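Home | Syllabus | Handouts | Labs | Forum

Unit 6: Teaching by demonstration
Posted in October by the lab staff, Prukovdale

Two methods are used in this course. In kinesthetic teaching the operator holds the arm and moves it through the task. In teleoperation the operator moves a leader device and the arm follows. Kinesthetic data is smooth but puts hands in the camera view. Teleoperation keeps the view clear – at the cost of contact feel.

The lab task is work inside an open computer tower. Clearance is small and many parts look alike, so approach direction matters more than speed.

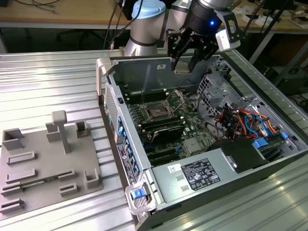
Fig. 6.2. Two-finger gripper over the open chassis, fixture plate at left.

Record joint angles, gripper width and wrist pose on one clock. Plirel logs all three; check the offset before the first episode. Each group submits 41 episodes. Discard any in which the operator pauses longer than two seconds – a policy trained on pauses learns to stop.

Vary the start pose between episodes. Do not move the fixture plate.

Reading: Chang notes, section 7.

Comments

gestano_k: Do discarded episodes count toward the 41?

labstaff: No.

mtr7: Offset was roughly 6 ms on our station. Is that OK?

labstaff: Yes. Write it in the log header.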